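Home | Food | Travel | Subscribe

The Rice Is Back in Wudcombe
By Shirin Jafarzadeh

Sunday lunch at Sasta, no bookings. Queue out the door by noon, 79 bowls gone before two. Cengiz Ekinci cooks, his sister shouts the orders. He buys from a mill in Treloar, 100 sacks a season, and wont say what he pays. 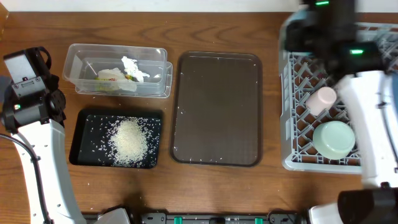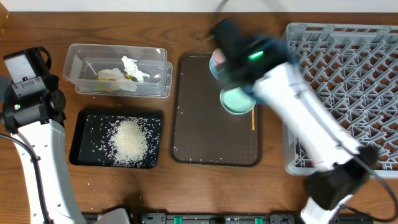 Uncooked white rice in a black tray.

Rinse it til the water clears, says Ekinci. Butter late. Lid on, walk away. He learned it in Vulstead in a kitchen with one burner and a bad landlord. Second site in October, maybe. Rent's the problem.

COMMENTS
marge_t: Went twice. Go early!!
Dov: how much butter tho
pk: Parking is awful there

We use cookies. Accept | Manage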